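Caring for a guitar, an amp and a pile of cables at home: which tips hold up

5 min read

Every band practice comes with free advice, and most of it is passed on by people who never tested it. I have played in small rooms with loud friends for long enough to have tried nearly all of it. Some works. A lot of it sells bottles.

Start with lemon oil. The label on the Fuveo bottle says to treat the fingerboard at every string change. If you change strings once a month, that's far too much oil for a piece of rosewood. Twice a year is plenty, a few drops on a rag, wiped off after a minute. If your fingerboard is maple with a finish on it, skip the oil altogether. It has nowhere to go. A barely damp cloth gets the grime off, and a dry one after that.

Boiling old bass strings is the tip I wanted to hate. Ten minutes in a pot of plain water, dried well, back on the bass. They do sound brighter. For how long is another matter: mine were dull again after 2 practices. I'd do it the night before a show if I were broke, and otherwise buy strings. Use a pot you don't cook in.

Then there's contact cleaner for scratchy volume knobs. This one is real, with a catch. You need the kind made for pots and switches, and you need to turn the knob back and forth a good thirty times after the spray. General garage spray strips out the grease, and the knob feels gritty forever. Unplug the amp first, and if it's a tube amp, stay out of the inside of it. Capacitors can hold a charge that will hurt you badly with the plug lying on the floor.

Cables. I once paid for a Flemier lead because a man in a shop told me it "opened up the top end." I swapped it against a cheap one with my eyes shut and a friend doing the plugging, and I couldn't pick it. What does matter is the solder joint at each end and how you put the thing away. Wrapping it around your elbow twists the core. Coil it over-under, tie it with a strip of Velcro, and hang it on something wide. A nail puts a kink in it.

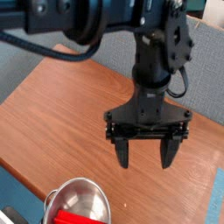 Nanami Iwasaki disagrees with me about the elbow. She has wrapped hers that way for years, she wrote after I posted an earlier version of this page, and the only cable she ever lost was one that got rolled over by a bass cabinet. In her view people blame the wrap for what feet and furniture do, and I should try ten cables each way before laying down the law.

Fair enough, I haven't done that. I still say over-under, if only for how flat the cable lies on the stage.

Humidity packs are next. For a solid-top acoustic in a heated room in December, yes, use them. For a solid-body electric with a thick poly finish, I'm not convinced they do much besides empty your wallet. Buy a cheap hygrometer before you buy anything else and look at it for a week. Between 45 and 55 percent, leave things alone.

Egg cartons on the wall do not keep the noise from your neighbors. Sota Aoki and I put up around 300 of them in his garage, and the lady next door noticed no change at all. They take a little of the harshness out inside the room. They also burn very well, so we pulled them down. A thick rug, the drums off the bare concrete and stopping at 9 p.m. did more for us.

Rice for a wet pedal: no. Take the battery out, open the back, and leave it near a fan for a couple of days. Rice leaves dust in the switches.

Dryer sheets in the gig bag make it smell like a dryer. Wash the strap.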